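Clindgate workshop group moves gripper build into simulation

Members of the shared workshop in Clindgate have a working computer model of the two-fingered gripper they plan to fit to their bench arm, the group said on Sun 18 January.
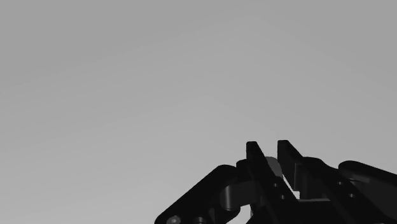

Model first, metal later

The black gripper is being tested against a plain gray background, with no table or parts loaded yet. The two flat-topped fingers are carried on linkage arms, and the group wants the opening and closing motion settled before any parts are cut.

The project is called Marino. It started in August, when the workshop cleared a bench near the back door and set aside $590 for motors, bearings and fasteners. A first version made from scrap was dropped after the fingers kept twisting under load.

The simulation runs on a desktop computer that members already used for drawing parts. Each test opens and closes the fingers 1,000 times at different speeds. The group has logged 646 test runs so far and keeps the results in a shared folder that any member can read.

Sorting job planned

Once built, the arm will sort used filter cartridges for Filtero, a repair and reuse project that shares the building. The cartridges come in two sizes and are now sorted by hand on Saturday mornings. Members say the larger size is the harder one to pick up — its plastic shell is smooth and bends easily.

A table and a simple model of each cartridge will be added to the simulation next. The group also has to decide on finger pads. Rubber and cork are both being considered.

Dresus, a machine shop on the same street, has agreed to cut the metal parts at cost when the drawings are ready. No date has been set for that work.

The workshop is open to members on weekday evenings. People who want to help with the build can sign up on the sheet by the front desk — no experience with robots is needed, but new members must take the tool safety class first.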